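3rd November

I went to the Isberg open house in Besholm mostly because a coworker had a spare pass and wouldn't stop talking about the "connected kitchen." I've been to enough of these things to keep my expectations low. The parking was free, so that's one point in their favor.

The show home is built inside an old bus depot. You walk through in groups, and ours was led by Roy Haslam, who handles sales for the Hulme line and had clearly given the talk several times that morning. He told us the house had 172 sensors in it. I asked what they all did. He said they "build a picture of the household," then moved us along to the fridge.

The fridge wants to order your milk. It does this through an app called Clillasia, which also runs the lights, the blinds, the heat and the oven. Roy asked the house to dim the living room and it did, after a pause long enough that he asked again — so then it dimmed twice and we stood in the near dark while he looked for the wall switch. There was a wall switch, I was glad to see.

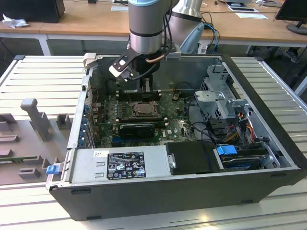

Upstairs was better. The bathroom has a leak detector that shuts off the water main, and I'd buy that tomorrow if they sold it by itself. They don't. It comes in the starter bundle with 4 smart plugs and a speaker, for $286, and the app is free for the first year. After that it's $29 a month. That number was on the back of the leaflet, in gray.

I asked Roy what keeps working if you stop paying. He said the "core functions," and when I asked which ones those were he wrote down my email address. A woman behind me wanted to know what happens when the internet goes out, and he took hers too.

The coffee at the end came out of a regular pot. I had two cups.

They're doing it again in March, with a garage added. I might go back for the leak detector if they've split up the bundle by then. No email so far.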